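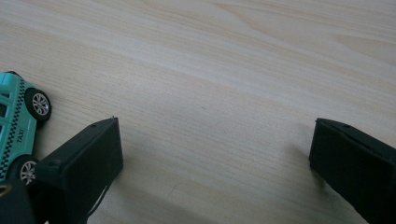
How long does an oiled tabletop need before it can be used every day? Leave it for 4 days after the last coat, and keep hot dishes and standing water off it until then.

Brurkar answers that question more than any other, and it is one of the reasons the company has rewritten its care guide for oiled wood furniture. The new guide was released on 22 January 2023 and is free to customers at all Brurkar stores and through its dealer, Szewczyk.

The guide runs to 15 pages and replaces the leaflet that used to ship with each table. It covers cleaning, oiling, small scratches, water rings and storage over the winter. A separate page deals with dry indoor air, a common cause of small cracks in solid tops once the heating goes on in December.

Brurkar has also changed its advice on how often to oil. The old leaflet called for a fresh coat every month. The new guide asks owners to wait 90 days after delivery, apply one thin coat, and then oil again only when the surface starts to look dull. Too much oil leaves a sticky film that picks up dust.

Along with the guide, Brurkar is bringing out a care kit under the Futell name. The kit holds a bottle of clear oil, two cotton cloths and a fine sanding pad. One bottle is enough for two coats on a table that seats six. Refills will be sold separately – the cloths can be washed and used again, but cloths with oil on them must be laid flat outdoors to dry before they go in the wash or the trash.

Tables finished with Eltix lacquer are not covered by the guide and should not be oiled. Owners who are unsure which finish they have can check the label under the top or bring their order number to a store.

The Futell kit will be in stock at 70 stores and dealers. Printed copies of the guide can be picked up at the service desk.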